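Isemero School of Commerce
Cost Accounting for Small Firms
Notes to Lecture 4: Fixed cost, variable cost and the break-even point
October 2022

Please read these notes before the seminar and bring a calculator. The phone is also fine.

1. Two kinds of cost

A fixed cost stays the same when the firm makes more or fewer pieces. The rent of the shop is fixed, and so is the insurance. A variable cost grows with every piece: flour in a bakery, leather in a shoe workshop, the box in which the product is sent.

Many costs are in between. The electricity bill has one part which is paid in any case and one part which depends on use. In this course we call such costs mixed, and we always divide them into the two parts before we start to calculate.

Students often write wages under variable cost without thinking. Look first at the contract. A person paid by the month is a fixed cost for this month, also if there is no work for her. A person paid by the piece is a variable cost.

2. Contribution

Contribution is the price minus the variable cost of one piece. The firm Trondholm sells a leather bag for 75 dollars. The variable cost of one bag is 60 dollars. The contribution is therefore 15 dollars. It is not yet profit. It goes first to pay the fixed cost, and only what is left after this is profit.

3. Break-even point

Divide the fixed cost by the contribution of one piece. Trondholm has a fixed cost of 255 dollars for each working day.

255 / 15 = 17 bags a day

With 16 bags the day ends with a loss of 15 dollars. With 18 bags it ends with a profit of 15 dollars. If the result is a broken number, round it always up, as we cannot sell half of a bag.

Suppose now that Trondholm lowers the price by 10 dollars. The contribution falls to five dollars and the break-even point rises to 51 bags a day. The price became less than one seventh lower, but the firm must sell three times as much. Please do this calculation yourself once on paper.

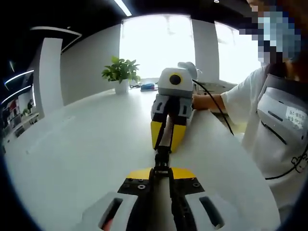 Homework

Sison rents bicycles. Make a list of at least eight costs which such a firm has, and divide them into fixed, variable and mixed. For every mixed cost, write how you would separate the parts. One page is enough. Chapter 3 of the Raltico workbook helps with the mixed ones.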